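Home | News | Events | Classes | Contact

Category: Member News / Summer

Repair Mornings Move to the Stisden Hall

24 Jul 2023

The monthly clothes repair mornings have a new home. Starting with the next session, they will be held in the ground floor room at the Stisden Hall on Zesov Street. The old room above the Nazarenko bakery is being turned into offices, and our lease there was not renewed.

The hours stay the same, from 9 a.m. until noon. Doors open fifteen minutes early for people who need help carrying a machine in from the parking lot. There are 18 seats, two more than before, and each sewing place has its own outlet. The ironing boards will go along the wall by the kitchen. Please use the side door, as the front entrance is locked in the mornings.

Morena Pellegrini will keep running the sessions. She taught pattern cutting at Gimden for many years and started the mornings with four borrowed machines. Over the past year, people brought in more than 2,000 items. Pants hems were the most common job, followed by broken zippers and coats with torn linings. A full zipper replacement on a winter coat can take the whole morning, so we ask that you bring only one of those at a time.

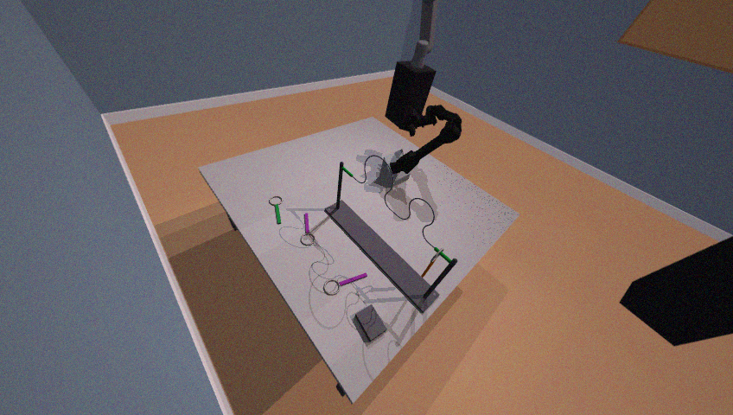
Do I need to book a place before I come?

Places at the sewing machines should be booked by phone or at the front desk. Hand sewing, darning and button repairs need no booking, and you can come at any time before 11:30.

Please wash items before you bring them. If you have the matching thread, bring that too. We keep black, white, navy and gray on hand, along with a tin of odd buttons, but we can't match every color. Zippers are not supplied. Measure the old one from the top stop to the bottom stop and write the length down before you go to the store, and check whether it opens at the bottom.

We are not able to take leather, wetsuits or curtains over 100 inches long. Pellegrini will look at knitwear, although moth damage across a whole sweater is usually too much for one session.

The beginners' class will start again in October. It runs for six weeks and covers threading a machine, straight seams, hems and a simple drawstring bag. The fee is $64, including fabric for the bag. People who were on the spring waiting list have first choice and will get a letter with a form to return. Any places left after that will be listed at the front desk.

We are also looking for a buttonhole foot for the older of the two Gimden machines. The current one sticks, and the repair shop no longer carries the part. If you have one in a drawer, leave it at the desk with your name on it.

Get our newsletter once a month. Enter your email address to sign up. You can unsubscribe at any time.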